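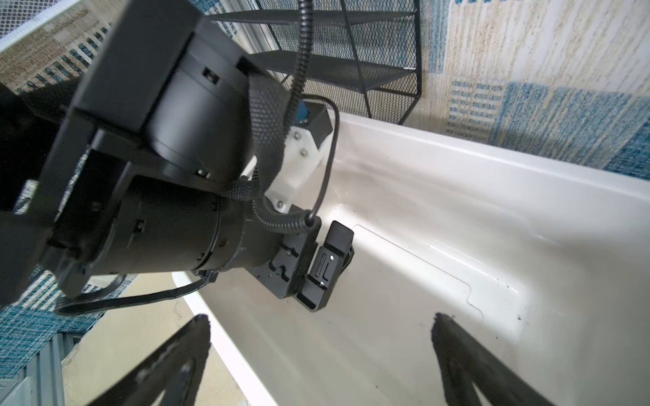 Zwölf Kisten und ein Keller

7 Jan 2020

Seit Oktober räume ich den Keller auf. Angefangen hat es mit dem Wasserzähler, an den der Ableser nicht mehr herankam, weil davor ein Regal mit Farbresten, Einmachgläsern und einem Zelt stand. Ich habe das Regal zur Seite geschoben und dabei gemerkt, dass dahinter noch eines steht.

Ich hatte mir vorgenommen, jeden Abend eine halbe Stunde zu sortieren. Das hat zwei Wochen lang geklappt. Danach bin ich dazu übergegangen, einen ganzen Vormittag am Stück zu nehmen und dazwischen nichts zu tun. Für mich funktioniert das besser. Man muss die Sachen nur einmal in die Hand nehmen und nicht jeden Abend neu anfangen.

Was in welche Kiste kommt

Ich habe 12 gleich große Kisten mit Deckel gekauft. Vorher hatte ich Umzugskartons, und die waren unten alle weich geworden. In den Kisten liegt jetzt jeweils nur ein Thema: Kabel, Weihnachten, Camping, Fahrrad, Farben und so weiter. Eine Kiste heißt "Unklar". Die ist inzwischen voll, und ich habe mir verboten, eine weitere anzulegen.

Beschriftet wird auf der kurzen Seite, mit Kreppband und Filzstift. Klebeetiketten halten bei uns unten nicht, dafür ist es zu feucht. Auf dem Deckel sollte man gar nichts schreiben, den sieht man im Stapel ja nicht mehr.

Das Regal

Das alte Holzregal ist auf dem Wertstoffhof gelandet. Das neue ist ein Steckregal der Marke Evix und hat mit Versand 689 Kronen gekostet, bestellt bei einem Händler in Coltholm. Der Aufbau ging ohne Werkzeug, nur die untersten Böden wollten nicht einrasten. Mit einem Gummihammer ging es dann doch. Ich habe den untersten Boden eine Handbreit höher gesetzt als vorgesehen, falls wieder Wasser hereinkommt.

Was weg ist

Die Einmachgläser hat Lorena Rivadeneira abgeholt, sie kocht im Herbst viel ein und konnte fast alle brauchen. Das Zelt hatte Stockflecken und ist im Müll. Bei den Kabeln war ich streng - alles, wozu es kein Gerät mehr gibt, kam weg, auch die Scart-Kabel. Ein Ladegerät habe ich behalten, obwohl ich nicht weiß, wofür es ist. Es liegt in "Unklar".

Schwerer war es bei den Büchern. Behalten habe ich die Reiseführer mit Notizen am Rand und die Kochbücher meiner Tante. Der Rest geht in den offenen Bücherschrank, immer zwei Taschen auf einmal, sonst ist er sofort verstopft.

Offen sind jetzt noch die Fahrradecke und die Farben. Bei den Farben muss ich erst nachsehen, wann das Schadstoffmobil wieder kommt. Der Wasserzähler ist frei.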